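Encolhimento de tecidos de algodão: porque deixei de confiar na etiqueta

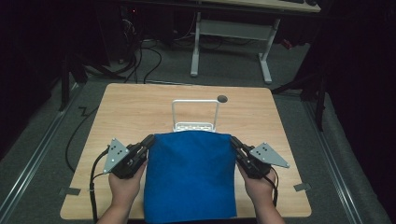
Pano azul dobrado, com o suporte branco por trás.

Desde abril que registo o encolhimento de tudo o que corto antes de coser. O hábito começou com umas cortinas feitas para a casa de Retcombe, que ficaram curtas depois da primeira lavagem. O tecido vinha indicado como pré-encolhido. Não guardei a fatura nem uma amostra, pelo que a reclamação à loja não deu em nada.

O método é simples. Corto uma amostra quadrada de 30 cm, afastada da ourela, e marco a teia e a trama com linha de coser de poliéster. A caneta lavável desaparece e o giz pior ainda. Meço, lavo, seco na horizontal, deixo repousar uma noite e volto a medir em três pontos de cada direção. Uso a média.

A temperatura importa menos do que eu supunha. Entre lavar a 20 e a 30 graus, as diferenças nas minhas amostras ficaram dentro do erro da régua. A secagem em tambor, pelo contrário, altera os valores de forma clara, sobretudo na teia. Um sarjado que comprei na Mägi perdeu aproximadamente 7% no comprimento depois do tambor e quase nada na largura. O mesmo tecido, seco na horizontal, ficou bastante abaixo disso.

A Siriporn Kamolrat, que faz estofos, escreveu-me a defender que uma única lavagem não chega e que os algodões de trama aberta continuam a ceder até à terceira. Repeti o ensaio com duas peças e tem razão quanto à gaze. No popelina não encontrei variação mensurável após a primeira.

Quanto às contas: para obter um comprimento final L com encolhimento e, corta-se L / (1 - e), e não L × (1 + e). Com valores pequenos o erro passa despercebido. Num painel de cortina já se nota na bainha.

Falta-me tratar os linhos. Tenho uma peça da Zorkico por abrir, com 27 cm de largura a menos do que o anunciado, assunto que ainda estou a discutir com o vendedor. Também quero rever o passo do ferro: o vapor estica a amostra se for arrastado, e suspeito que parte das minhas primeiras medições esteja contaminada por isso. Passei a pousar o ferro e a levantá-lo, sem deslizar.

A folha de cálculo segue por correio eletrónico a quem a pedir. A versão atual tem uma coluna para o peso por metro quadrado, sugestão do Haf Griffiths, que ainda não preenchi.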